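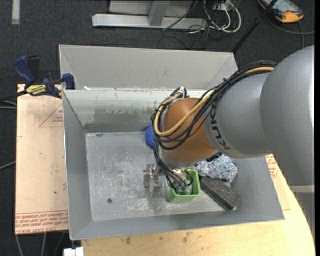 Brinwood Workshop Notes: Working Beside the Picking Cell

The following advice is issued to all bench and packing staff at the Brinwood site. It should be read before a first shift alongside the cell and kept with the bench papers.

Changes to duties

Sorting mixed items out of bins by hand has been the most tiring task on the packing floor. The arm now takes the greater part of it. Staff who formerly sorted will prepare bins, check finished trays and deal with items the arm has set aside. No post has been removed. Elsa Skjelbred keeps the new rota, and requests to change duties should be made to her in November.

Preparing a bin

Spread items across the floor of the bin. Soft and fluffy goods are best kept apart from baskets and other open containers, as loose fibres catch on rims.

Wipe the metal floor with a dry cloth between batches. Scratches may be left alone; grit may not.

Check that the clamp is tight before leaving the bin. A quarter turn by hand is enough. Do not use a bar on the handle.

Cables and hoses

Look along the cable bundle at the start of each shift. Ties should hold the cables together without pinching them, and the hose should keep an easy curve at the wrist. Report a flattened hose to Hannelore Plattner and do not tape it.

Cables on the floor are to be kept out of walkways. Trolleys must not be wheeled over them.

Stopping and starting

Any member of staff may stop the cell, at any time, and will not be asked to justify it. Only trained operators may start it again. Hands stay out of the bin until the operator has confirmed the stop aloud.

Training

Each person receives 26 hours of paid training, shared between the bench and the cell. Kwabena Baidoo takes bookings at the Meditz Room until 4 p.m.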